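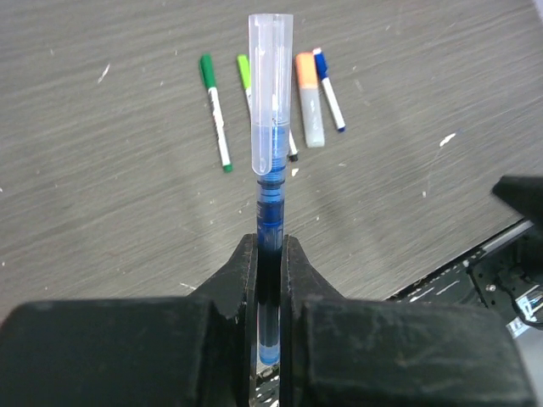 How to Start a Pen-and-Paper Journal and Keep It Going

I filled my first whole notebook two winters ago, and I still get a little thrill when I see it on the shelf. Before that I had a drawer full of notebooks with four pages used and the rest blank. If you have a drawer like that too, pull one out! You don't need to buy anything to begin.

What you need

A notebook that opens flat. I've been using a Clorkico softcover with 128 pages, lined, small enough to go in a coat pocket. Thicker books look wonderful in the store, but I carry them less, and then I write less. If yours has a stiff spine, open it in the middle, press gently along the fold, and do the same a few pages at a time toward each cover.

A pen you like. Try a few on scrap paper before you commit. Write a full paragraph with each one, then turn the page over and look for ink coming through. Gel pens give a nice dark line (lefties, watch for smearing), and a plain ballpoint will behave on almost any paper.

A timer. The one on the stove is fine.

Step 1: Spoil the first page

A clean first page is scary. Write your name, the month, and a list of whatever is on the table next to you. Scribble to test the pen. Cross something out. Now the notebook has been used and you can get on with it.

Step 2: Number the pages

Do this while you're watching TV. Put a small number in the outside bottom corner of each page, and leave the last two pages free for an index. I skipped this in my first notebook and spent a whole evening hunting for a soup recipe I knew I had copied down somewhere. It was between a packing list and a long complaint about the neighbor's leaf blower.

Step 3: Pick a time and attach it to something

I write at 6:40 in the morning, while the coffee drips. When the coffee is ready, I'm allowed to stop, and most days I keep going through the first cup. Lunch works too, or the ten minutes after the kids are in bed. Leave the notebook where that thing happens — mine lives beside the coffee can, and it has the stains to prove it.

Step 4: Write 100 words

Only 100! That's a few lines about yesterday, and it goes by fast. Don't count every day. Count once, see how much of a page it fills in your handwriting, and draw a small pencil tick at that spot on the next few pages.

When you're stuck, try one of these:

What did I eat yesterday, and was it any good?
What did I overhear?
What am I putting off?
What does the street look like right now?
What would I tell a friend who called this minute?

The overheard one is my favorite. I have a page from a bus ride to Sarnevby that is nothing but two strangers arguing over how to fold a tent, and I laugh every time I read it.

Step 5: Keep the index short

At the end of each month, flip back through and write down only the pages you'd want to find again. One line each, page number first. Mine for February:

12 — paint color for hallway
19 — the tent argument
23 — books to ask for at the library
31 — Grurport trip, train times and the bakery

Everything else can stay buried until you stumble on it later, and that's a lovely surprise when it happens.

When you miss a week

You will, and it's fine. Don't go back and fill in the gap. Turn to the next blank page, write the month at the top, and start with what's going on today. I once left a notebook shut from June until September and picked it up with a sentence about tomatoes.

If your hand gets sore, loosen your grip and slide your fingers a little farther up the barrel. Writing bigger helps too. Stop for the day if it still hurts.

Once you're past page 65 or so, start looking for your next notebook.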